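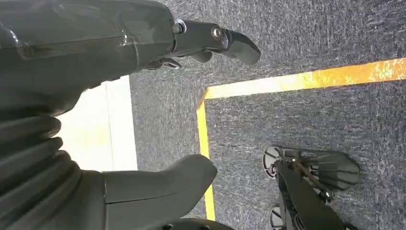 Yellow tape corner on the gray carpet.

Floor tape on carpet: FAQ
Tridthorpe Rooms. Updated August 11, 2019

Quick answers, mostly stuff people email us over and over. Will add more when I get a minute.

Can I put tape on the carpet?
Yes. Floor tape only, the kind sold for carpet. No duct tape, no packing tape, no double-sided anything. We had to patch a spot in the Georgiou room last December and it still shows.

Do I have to ask first?
For a few marks, no. For a full outline or anything staying more than one night, email Danica Vidmar with the room and the dates. A rough sketch helps. Phone photo of a napkin is fine.

Does the color matter?
Yellow for the edge of an area. White for where furniture goes back. Please don't use red, that's for the fire exits.

Can I borrow tape from you?
There's usually a roll or two of yellow in the front desk drawer. Sign the sheet. If you need more than one roll bring your own.

How do I get it to stick?
Vacuum first. Really. Grit in the pile is the main reason it lifts. Then lay it flat, don't stretch it, and walk on it heel to toe. Stretched tape creeps back and curls up at the ends, usually overnight.

What about corners?
Either overlap the two strips or butt them up, we don't mind. Overlap holds better on carpet. Cut with scissors, not a knife! Do not cut tape on the carpet with a knife. There is a slice in the Uten room from someone doing exactly that.

My line isn't straight.
Chalk line on carpet is a mess, so don't. Run a string between two chairs and follow that. Or get a second person to hold the roll at the far end and pull it taught before you lower it. Just let the tension off before you press it down.

Can the tape go from carpet onto hard floor?
Stop at the edge and start a new piece. One strip across both makes a little ridge and people catch thier shoes on it.

How do I take it up?
Slow and low, pulling back along the floor and not straight up. If it's been down a while warm it with a hair dryer on low. Bits of fuzz on the back are normal. A whole tuft coming up isn't, stop and tell us.

There's sticky stuff left behind.
Dab with a damp cloth and a drop of dish soap, then a dry cloth. No rubbing. Nothing from a spray can. Still sticky? Leave it and email, Fatos Vukadinović has a cleaner he uses on this carpet.

Do I get charged?
Not for tape marks that come out. Damaged carpet comes off the deposit.

Somebody else's tape is already there. Can I pull it up?
Please no. Check for a name and date on the end of the strip. No name, ask at the desk. You can tape inside or next to it, just don't cover it.

What do I write on mine?
Name, pull-up date. Marker, on the tape, before it goes down. Marker on carpet is a whole other page.

Question not here? Email Danica or leave a note at the desk.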